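Kitchen & Table > Mugs and Coasters > Questions and Answers

Your Mug and Coaster Questions
19/04/2025 | by Liên Dương

Filed under: Cups, Saucers & Small Comforts

Hello and welcome, and put the kettle on if you haven't already! I started this page when the Millden coffee table swap outgrew my kitchen, and the same questions still come in every week from people who have one good mug, four chipped ones and a drawer full of coasters they forgot they owned. I've answered them as best I can, at the length I usually talk, so please be patient with me.

Do my mugs and coasters have to match?

Oh, please don't let that worry you. I own 17 coasters and only two of them were bought together. If a mixed table makes you nervous, pick one color and let it turn up a few times (pink is the easy one, as it gets along with navy, cream and lavender), and after that you can be as silly as you like. A Halloween mug in April is perfectly good company.

Which coaster should go under which mug?

Start with the base of the mug. A wide, heavy mug wants a coaster with a good flat middle, and a small one will sit happily inside a raised rim. Flower and animal shapes are lovely, but do check that the whole foot of the mug lands on the solid part and not half on a petal or an ear, or it will tip when somebody reaches for the sugar. I like to set all the coasters down first, move them about until I'm pleased, and only then bring over the mugs.
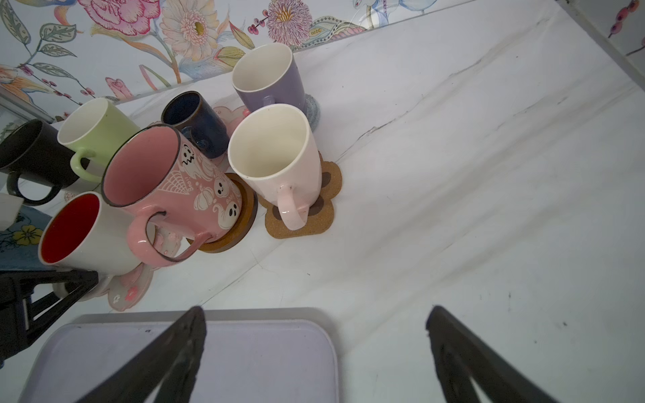
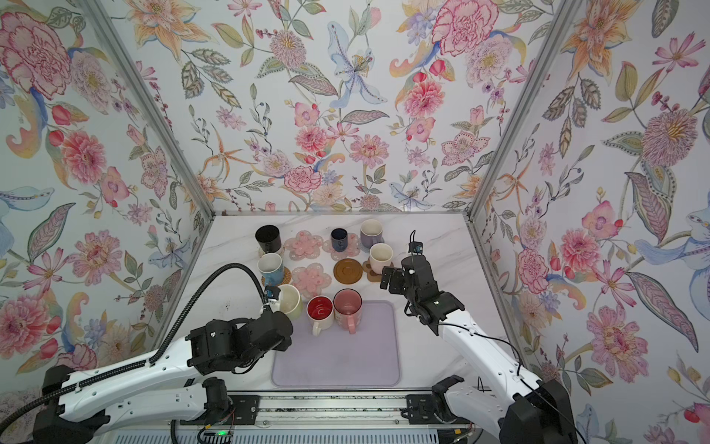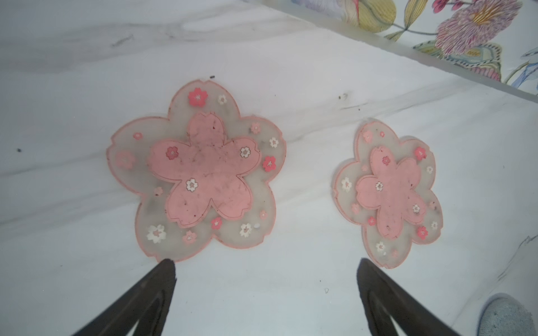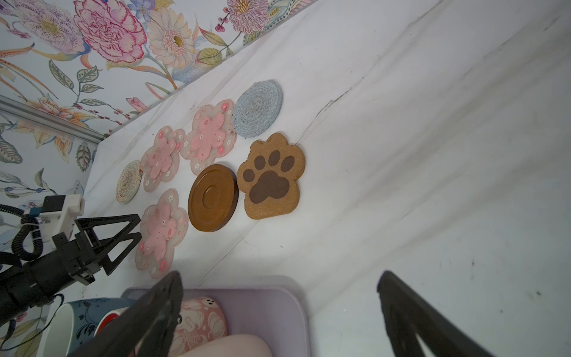
How do I clean the see-through flower coasters?

These get asked about more than anything else, and I do understand, as every crumb and smudge shows on a frosted surface. Mine get a few minutes in lukewarm water with a drop of dish soap, and then I go over them with a very soft toothbrush, working along the raised lines of the inner blossom where the specks like to settle. Go gently over any printed flowers. Pat dry with a clean dish towel and leave them face up until you're sure there's no water left underneath. Please keep them out of the dishwasher! My friend Diệp put hers through on the hot cycle and they came out shaped like potato chips.

And the cork, rope and knitted ones?

Cork gets a damp cloth and then air on both sides, so stand it against something overnight. Coiled rope I shake out over the sink and dab with soapy water, never soak, or it takes two days to dry and smells like a boathouse. Knitted coasters can be washed by hand with your sweaters and dried flat, with a little tug to get the corners back.

Will a bare mug hurt a marble top?

A plain mug of water, probably not, but coffee, tea with lemon and anything with wine in it can leave a mark on real marble, so I use a coaster every time. If you're not sure whether yours is real or only patterned that way, treat it kindly all the same and wipe up drips when you see them.

How many coasters should I keep out?

One for each person who usually sits down, plus 2 spares for the teapot and the visitor. The rest can live in a shallow basket. I rotate mine when I get bored with them.

Can I send you a question?

Of course you can, and do include a picture of your table if you feel like it. I read everything, though I'm slow in the spring when the garden wants me.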